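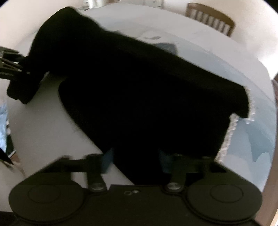
Szeged, 17. November 2023

3.2 Schwarze Textilien im gemischten Wäschebestand

Die Erhebung umfasst 1.004 Einzelteile aus 43 Haushalten. Erfasst wurden Warengruppe, Grundfarbe, Besatz und der Ort, an dem das Teil nach dem Waschen zusammengelegt wird. Die Zuordnung folgt dem Schema von Vincze, das für diese Arbeit um die Kategorie »Besatz am Rand« erweitert wurde (Abbildung 1). Spitzenborten, angesetzte Bündchen und Zierkanten fallen gleichermaßen darunter, sofern sie sich in Farbe oder Oberfläche vom Grundstoff absetzen.

Bei schwarzer Oberbekleidung liefert der Besatz häufig den einzigen sicheren Anhaltspunkt für die Lage des Teils. Nähte und Faltkanten heben sich vom Grundstoff kaum ab; eine weiße Spitze am Rand dagegen lässt den Kantenverlauf auch im ungefalteten Zustand erkennen. Teile ohne Besatz wurden deshalb in einem zweiten Durchgang von Attila Vincze nachcodiert.

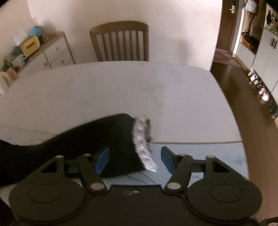

Strümpfe bilden eine eigene Gruppe. Maßgeblich für die Paarbildung ist der Abschluss am Schaft, erst danach werden Länge und Fersenform herangezogen. Strümpfe mit flauschigem oder strukturiertem Bündchen gelten als »markiert«, glatte als »unmarkiert«. In 15 Haushalten lagen beide Formen vor — die Auswertung erfolgt dort getrennt. Einzelstrümpfe ohne Gegenstück blieben im Datensatz, gehen aber nicht in die Paarungsquote ein. 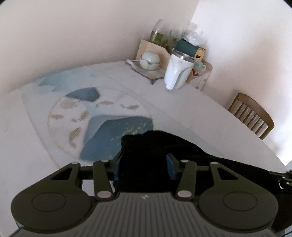

Die Legefläche wurde als Störgröße behandelt. Gefaltet wird in der Mehrzahl der Haushalte dort, wo auch gegessen wird, und die Fläche wird vorher nicht immer geräumt. Auf dem weißen Tisch in Abbildung 3 liegt unter anderem eine helle Unterlage mit Koi-Motiv; der zusammengeschobene schwarze Stoff hebt sich davon klar ab. Für dunkle Tischplatten gilt dies nicht. Die Codierung unterscheidet daher 2 Stufen, »hell« und »dunkel«, wobei bedruckte Unterlagen nach ihrer Grundfarbe eingeordnet werden. Die Verteilung beider Stufen auf die Warengruppen ist in Abschnitt 3.3 dargestellt.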